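Hello! I'm Zinhle, and I'm looking for a few people to help me try out kitchen layouts at Grirkach. It's all very everyday stuff: putting plates in a rack, hanging up mugs, finding a sensible spot for the toaster oven, then telling me which way round felt easiest (or which drove you mad!).

Each session lasts 50 minutes and there's a £22 voucher for coming along. You don't need to be tidy at home, I'm certainly not.
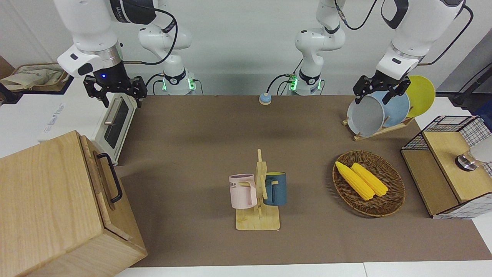
Plates in the wooden rack, mugs on the mug tree.

I'd especially love to hear from left-handers, and from anyone who has strong views on mug trees. Tea provided, and the bus stops right outside.

Drop me or Hyun-seo Ok a line by 28 March 2021 and let us know which mornings suit you.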